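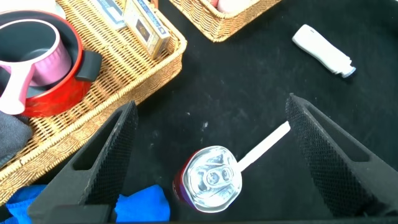
Divest from Deltus: does any of this do anything?

plainsfolk
Started 02/03/2025

The city council votes next month on pulling its pension money out of Deltus over the surveillance contracts it holds with foreign militaries. There's also a boycott list going around with Briltance and a few shippers on it. I signed the first petition. I didn't sign the second, and I'd like somebody to talk me into it with something better than a slogan.

My problem is that when a pension fund sells shares, somebody else buys them. Deltus has the same contracts the next morning and an owner who cares less than we did.

rook_and_rye
That's the argument people always make, and it skips the point. A city saying in public that it won't hold the stock makes the next contract harder to sign. Look how fast Briltance put out a statement in July once the student groups got going.

plainsfolk
I read that statement. It promised a review. Has anyone seen the review?

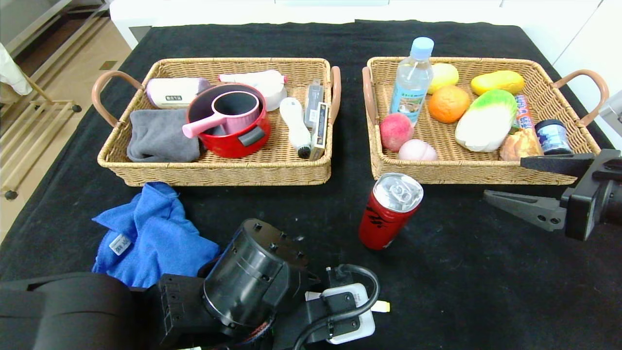 tallgrass76

No, and I asked for it. I wrote to Briltance twice and got the same form letter both times. I'm for sanctions where governments do them properly, with customs checks and fines. A consumer boycott of a company that sells almost nothing to consumers is theater. What exactly am I supposed to stop buying?

rook_and_rye
Nobody said boycotts were the whole thing. Hubáček dropped its distribution deal after 9 weeks of pickets. Explain that one.

tallgrass76
Hubáček was losing money on that deal and had already told its investors so. The pickets gave it a nicer reason to leave.

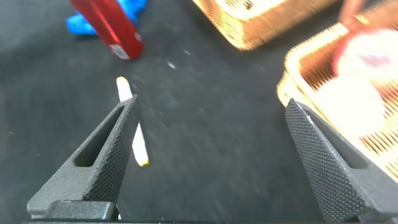
And the list itself is sloppy. It has Fedex on it with no source at all, only the name. If you want people to change who they do business with, you have to show them why. I counted up to 76 names and gave up looking for footnotes.

quietledger
Agree on the list, disagree on the vote. The council resolution names one company, cites the contracts and sets a deadline of two years to sell. I can check every line of it. I can't do that with a list somebody reposts.

rook_and_rye
So you'd vote yes?

quietledger
On the resolution, yes. I don't expect it to stop anything overseas. I just don't want my retirement in it.

plainsfolk
I could live with that. Still not signing the second one until somebody posts sources.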